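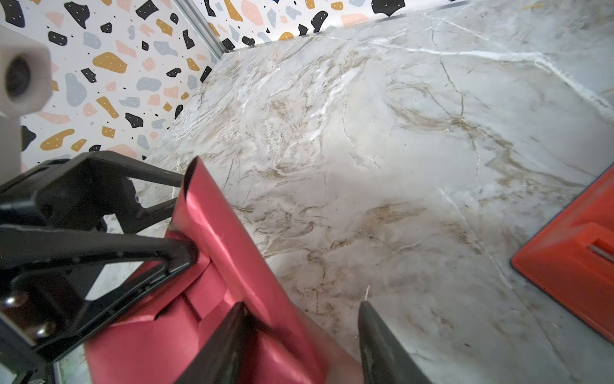

The red pouch, held by the left side. Marble pattern courtesy of the table.

Home Blog Notes About Contact

On Wednesday I finished my second week of teaching by remote control, and I would like to write down some things before I forget how difficult they felt at the start.

My work at Siltulon is easy to explain to my mother and hard to do well. I move two arms from a distance, the arms do a small household task, and everything is recorded so that the robot can later learn from it. We call one recording an episode. For the task named Quiroga we need 200 good episodes, and by the evening I had 51. Genalyn Lumbao, who trained me, made 700 for the task before it, so I do not complain in front of her.

The foil pouch was my teacher in the first days. It is shiny and it folds where it wants. When I close the fingers too quickly, the material slips to one side, and then I must decide if I continue or throw the episode away. Genalyn's rule is that a small correction is good and a long hesitation is bad. The robot learns also my hesitation, she says, and I believe her — when I watch my early recordings I can see myself thinking. 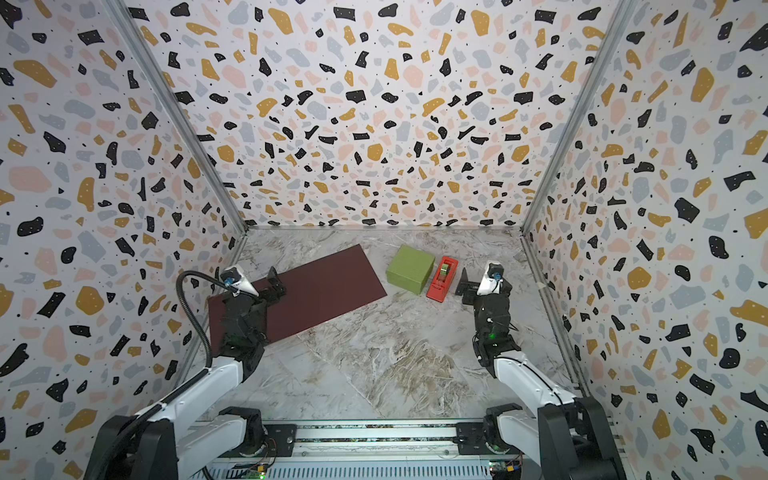 Between episodes I bring both arms back over the floor and open the hands, and I let my shoulders go down. I was not doing this at the beginning. I went directly from one attempt to the next, and after lunch my neck was like wood. Now I take a breath, look where the box and the tape dispenser are, and change the position of one thing a little. If everything is always in the same place, the robot will learn the place and forget the thing.

My other problem was left and right. I write with my right hand, so I gave it all the interesting work, and the left arm was only waiting like a guest who does not know where to sit. In Vetevura, the programme we use for reviewing, you can play both sides next to each other, and it was quite embarrassing to see. Since then I try to begin every third episode with the left.

I still have no good answer for depth. From the wrist view I understand very well what is between the fingers, but I do not know how far the table is. From the outside view it is the opposite. Genalyn moves her eyes between the two without noticing it. I have to tell myself to do it, almost aloud.

Next month a colleague from the Wultmont office will come to try the same task, and I am curious if her episodes will look different from mine. Before that I want to cut my nails and find a lower chair.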